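Maihi Household Textile Care Records: Data Card

Version 2
Last revised: December 2, 2023
Maintained by: Rosalinda Baluyot, Pido Textile Studies Unit

Summary

The Maihi records bring together written notes on how households wash, dry, mend and store everyday cloth. The notes were kept by residents of two districts, Rumano and Colon, and were later typed and checked by staff of the Unit. The collection is intended for teaching and research in domestic history, textile conservation and consumer studies.

Contents

The release holds 100 household diaries. Each diary covers 13 weeks and is supplied as a single text file in UTF-8. A separate table lists the fields used in the diaries and the values allowed in each.

Main fields

item_type: garment, bed linen, table linen, curtain, uncut cloth, other
fibre: as stated on the care label, or "unknown"
colour_group: white, light, dark, mixed
wash_method: hand, machine, sponge, none
drying: line, rack, flat, tumble
repair: free text, may be blank
storage: free text, may be blank

Where a care label was missing, diary keepers were asked to enter "unknown" and to leave the fibre unguessed. Entries that name a fibre without a label have been moved to the notes column.

Collection

Diary keepers received a printed booklet and a short guide. They were asked to make an entry each time an item was washed, repaired or put away for the season. Booklets were returned to the Pido office in February and typed there. Spelling was left as written, except in the coded fields. Local names for garments are kept, with a gloss in the word list.

Checking

A second member of staff read 10 diaries in full against the booklets. Differences were settled by the maintainer and recorded in changes.txt. Illegible words are marked with a question mark in square brackets.

Notes on colour groups

Dark items should be coded by the main colour of the cloth, whatever the colour of the trim. Printed sheets with a white ground are coded as white, including those with small repeated motifs. Items of different groups handled together are entered on separate lines.
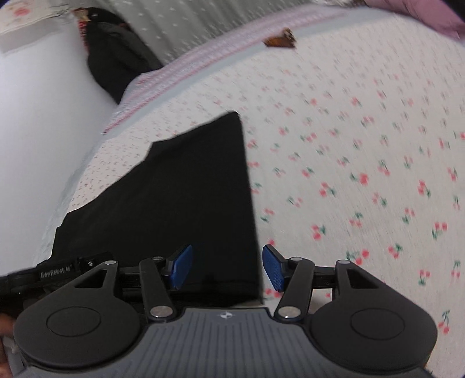 Figure 1. Black fabric on a white sheet printed with small cherries.

Known limits

Entries for curtains and table linen are few. Diaries from Colon contain more detail on repair than those from Rumano, where the first printing of the booklet gave less space to that field. Users comparing the two districts should take this into account. The records do not cover commercial laundries.

Privacy

Names, addresses and telephone numbers were removed before release. Households are identified by code only. Requests to withdraw a diary should be sent in writing to the maintainer, quoting the code printed inside the booklet cover.

Terms of use

The records may be used for non-commercial study, provided that the source is named. Copies should be passed on with this card and the word list.

Suggested citation

Baluyot, R. Maihi Household Textile Care Records, version 2. Pido Textile Studies Unit.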